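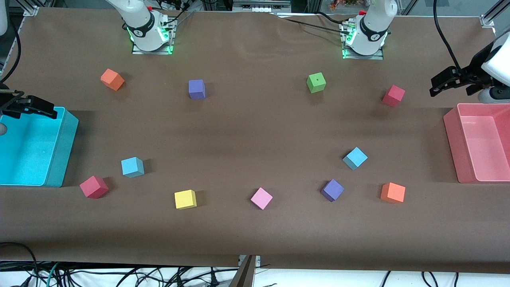

Two arms, one policy, and a lot of foam cubes

Home Posts Robots About Search this blog

4/1/18

Okay, so I finally have something to write up! If you've been following along since March, you know I've been trying to get a pair of arms to sort cubes into bins without me hand-coding a single waypoint. The project is called Eklow (don't ask, the good names were taken), and as of this week it mostly works. Mostly.

Quick recap for anyone who wandered in from the search box. The job is simple to say: cubes are scattered on the table, there's a cyan bin on one side and a pink bin on the other, and the two arms have to clear everything between them. We start every run with both bins empty and both grippers parked over them, one per side. Then somebody hits go and we all stop talking.

The method is plain old imitation learning. You drive the arms yourself, you record what the camera saw and what the joints did, and you train a network to guess your next move from the picture. My first version treated each arm as its own little student. Separate network for the left, separate network for the right, both looking at the same camera view. I thought this was clever, because each one only had to learn half a table.

It was not clever. The trouble is the middle. A cube near the center belongs to whichever arm gets there first, and when I was driving I'd just decide, no big deal. But the two networks couldn't see each other's plans, so they'd both go for the same purple cube, or (worse, and so much more annoying) they'd both hang back and wait. I have a recording of the two of them being polite over one cube for so long that I went and made tea.

Mariann Dudás was the one who pushed me to try a single network that drives both arms at once. I'd been avoiding it because the output gets twice as big and I figured I'd need way more data. She figured I wouldn't. We argued, she was right, I owe her lunch.

Here's what I ended up with after all that:

We recorded 799 demonstrations total. Each one is a full table, start to finish. I drove a bit more than half of them and Gizella Juhász drove the rest, and I can tell you from watching the playback that we do not sort cubes the same way at all. She works from the outside in. I grab whatever's closest and regret it later. I was worried the mix would confuse the network, so I trained one on just her runs and one on everything, and the everything version did better. Messier, slower on some tables, but it got stuck less.

For the test we ran 24 fresh tables with each version, tossing the cubes down by hand and then nudging apart any that landed touching. With the two separate networks, I don't even want to talk about the numbers, it was grim. The joint one cleared all but 2 of the tables completely. I ran upstairs to tell people. They were very nice about it.

The two it missed were both the same kind of failure, and I think it's an interesting one. When a cube is turned so it looks like a diamond from the camera's side, the gripper has to rotate before it comes down, and if it commits too early the fingers land on the corners and the cube squirts away. Foam is forgiving, so usually it still gets a grip. On those two tables it kept chasing the same cube until I stopped the run. Gizella thinks we just don't have enough rotated cubes in the demos. I think the network is choosing its wrist angle from too far up. We're going to find out, because I've got a batch of runs planned where most of the cubes start off crooked.

Oh, and somebody asked in the comments last time about the brown paper. Keep it! I tried a run on the bare tabletop and the reflections made a mess of everything. Paper wrinkles don't seem to bother the network one bit, and when it gets ratty you roll out some more.

Things I still want to try: a smaller image going in (training takes forever on my machine), dropping the demo count in half to see where it falls apart, and letting cubes touch at the start, which I've been dodging because I know it's going to hurt. If anybody has done the touching thing with plain parallel fingers, please tell me how you labeled it.

I'll put the training settings in the next post once I've cleaned up the file, it's full of notes to myself and some of them are rude.

2384 views 24 comments Share this post

Older post Newer post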